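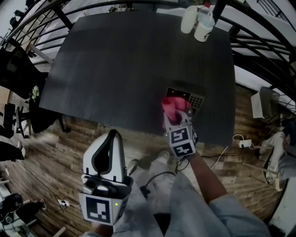

Table in dark gray with the pink cloth at the front.

Imano table, dark gray

The Imano is a plain rectangular table for the home, the workshop or a shared room. The top is dark gray with a light wood grain, which you notice more when you stand near than when you look from the door. We sell it under the Clotico name, together with the cloths and the small things that go on it.

The table was made for people who fold, sort and wipe during the day and then want to eat at the same place in the evening. The color is calm. It goes well with a brown wood floor, and white cups look good on it. Light dust can be seen on a dark top, so please keep a cloth near.

Size and weight limit

The short side of the top is 600 mm on the small model and 700 mm on the large model. The large model gives more place for folding towels and shirts. Both models have the same color and the same legs, and they can stand side by side if you do not mind the different depth.

Please do not sit or stand on the top. For a heavy sewing machine or a printer, write to us first and tell us the weight.

Cleaning

Use a soft cloth, a little damp, and wipe along the grain. Then wipe again with a dry cloth. For grease from food, put a small drop of dish soap in warm water. Do not use bleach or a rough sponge - the marks stay in the dark color and we can not repair them. If you spill coffee, take it away soon.

The Kikora cloth is sold separately, in pink only for the moment. It can be washed with other light colors at low heat. Wash it one time alone before the first use. It does not need ironing, but many customers like it flat, and then a warm iron is enough.

Delivery and assembly

The table comes in one flat box with the legs packed below the top. There are 8 screws and one key. Put the top face down on a blanket, fix all the legs by hand, and only then make the screws tight. Two people should turn the table over. Check the screws again after a month.

Delivery is free for orders over 200 dollars. Our store in Rivas also keeps both sizes, and you can collect there between morning opening and 6 p.m. Please bring the order number.

Questions we receive often

Can it stand outside? No. A covered balcony is also too humid for the top.

Can I put a hot pot on it? Please use a mat. A cup of tea is fine.

Is the chair included? No, the chair is sold separately.

Can I order only a new top? Yes, from January we keep single tops for both sizes. Write the model in your message - small or large - and we will send you the price with shipping.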